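Residence Log, Wuvside House
Jun 8, 2023
Entry kept by Wanda Achterberg, Resident Coordinator

The morning was given over to the common room on the lower floor, which is to be handed back to general use before the summer residents arrive from Priston. I opened the room at the usual hour and reviewed the list left by Ms. Dagdag. Her notes were complete except for the lamp order, which remains open with the supplier in Usmont under reference 624.

The black fabric was inspected first. It was put up in April for the spring social evening and was intended to stay for one month. The residents have since asked that it be kept, and I have agreed to leave it through the summer. It will need pressing. The folds on the left side are deep, and I do not consider them acceptable for a room that receives visitors. Mr. Lougher has offered the use of the steamer from Eskola – I have accepted and will collect it myself.

The letters were discussed at some length. Ms. Phillips would like them moved to the entrance hall. My own view is that they are better where they are, and I have recorded both opinions for the house meeting.
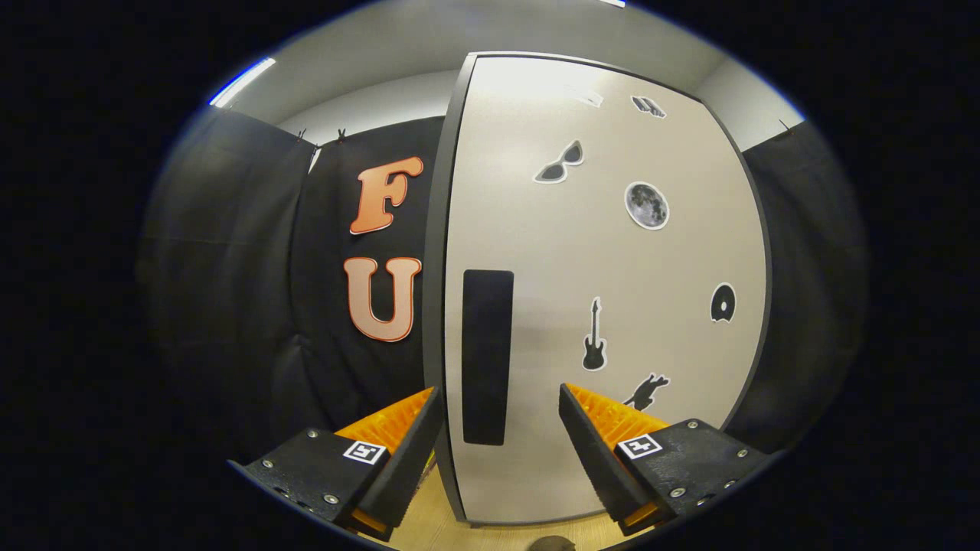

Common room, lower floor: the gray panel with its stickers, and the letters F and U on the black fabric.

The stickers on the gray panel are a separate matter. House rules, page 3, state that furnishings are to be returned without markings or attachments. I had expected to order their removal today. On inspection I found the guitar, the record and the moon to be neatly made, and I was less certain of my position than I had been at breakfast. The cat-eye sunglasses are, in my opinion, the best of the set. Ms. Ekanayake reminded me that the residents chose the stickers together, and that several of them will be leaving us this summer. I have deferred the decision and have asked her to find out whether the adhesive can be lifted without harm to the surface.

The clips along the top of the fabric are small for the weight they carry. I have requested larger ones in black, to be charged to account 722.

In the afternoon I answered correspondence, approved two requests for late access and returned the spare key to room 153. The hall carpet was not cleaned as arranged. I telephoned twice and left word on the second call.

Supper was soup and bread. I ate late, after the kitchen had closed, and washed my own bowl. Tomorrow: the steamer, the carpet, and a reply to Ms. Phillips about the letters.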